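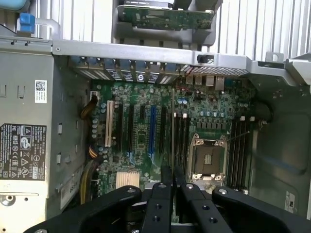

**Torre de estação de trabalho antiga, socket vazio - vale a pena montar de novo?**

**pugh_oficina** escreveu:

Boa tarde a todos. Fiquei com uma torre que veio de um gabinete de projeto que fechou em setembro. A placa é verde, tem o socket do processador vazio, com a armação e a alavanca no sítio, e dois bancos de slots de memória, um de cada lado do socket. O dissipador do chipset é um daqueles com aletas, bege.

A ideia é pôr isto a trabalhar como servidor de ficheiros em casa. Falta-me o processador, o cooler e a memória. Na Jurnix pedem 193 euros pelo conjunto usado. Acham que compensa?

---

**tmeredith** escreveu:

Antes de comprares alguma coisa, vê os contactos do socket com uma lupa e luz de lado. Se a torre andou em armazém sem processador e sem tampa, é aí que aparecem os problemas. Um contacto torto e deixas de ter um banco de memória, ou nem arranca.

Depois vê o modelo exato impresso na placa e procura a lista de processadores suportados. Não compres pelo aspeto do socket.

---

**hemen4** escreveu:

Eu não gastava 193 euros nisso. Uma placa de estação de trabalho dessa idade consome muito em repouso e para servir ficheiros não precisas de tanto slot de memória. Aproveita a caixa, a fonte e os discos e vende a placa a quem faça coleção.

---

**pugh_oficina** escreveu:

Obrigado aos dois. Já limpei o pó com pincel e vou ver o socket logo à noite.

Quanto a aproveitar a caixa, tenho dúvidas. Os encaixes da placa podem não bater certo com uma placa normal, e não sei se a ficha do painel frontal é padrão.

---

**tmeredith** escreveu:

Nas torres de marca muitas vezes não é padrão, nem a ficha do painel nem a da fonte. Por isso discordo do hemen4. Se a placa estiver boa, o mais barato é deixá-la onde está. Trocar a placa, a fonte e fazer adaptadores passa os 193 euros num instante.

O que eu fazia era tirar já tudo o que não vai ficar: placas de expansão, discos, suportes. Põe de parte e identifica. Trabalhas com muito mais espaço. 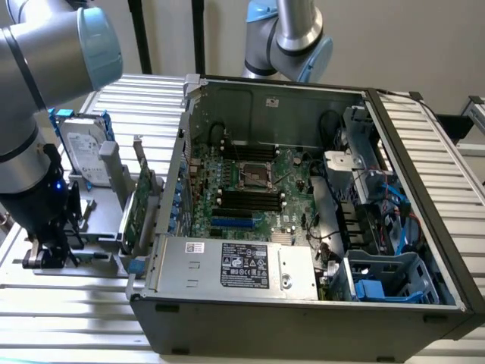
Com a torre deitada, a fonte fica em baixo e a gaiola dos discos à direita, e os cabos SATA são o que mais estorva. Solta-os do lado da placa, puxando pela ficha e nunca pelo cabo. Os discos guardam-se num saco antiestático, e se têm suporte de plástico azul deixa-os no suporte, que avulso custa caro.

---

**hemen4** escreveu:

Continuo a achar que o consumo é o ponto principal. Tive uma máquina parecida ligada dia e noite e medi 3345 Wh em 24 horas, com dois discos. Faz as contas ao ano. A placa pequena que tenho agora gasta 515 Wh no mesmo tempo.

---

**trirnora** escreveu:

Depende do uso. Se ligar só ao fim do dia para cópias de segurança, o consumo pesa pouco. Eu tenho uma assim há quatro anos e liga duas vezes por semana.

Uma pergunta ao autor: testaste a fonte? Se esteve muito tempo parada, mede as tensões antes de ligar a placa. E olha bem para os condensadores, topo inchado é mau sinal.

---

**pugh_oficina** escreveu:

Ainda não testei a fonte. Tenho multímetro, faço isso primeiro. Os condensadores vejo ao mesmo tempo que o socket.

O servidor era para estar sempre ligado, portanto os números do hemen4 fazem-me pensar. Se for só para cópias, talvez fique com a placa e procure um conjunto mais barato.

---

**hemen4** escreveu:

Para cópias duas vezes por semana já não digo nada. Mas oferece 100 euros à Jurnix, não pagues o que pedem.

---

**tmeredith** escreveu:

E confirma se o cooler vem com os parafusos certos. Diz depois qual é o modelo da placa, que eu vejo se tenho o manual.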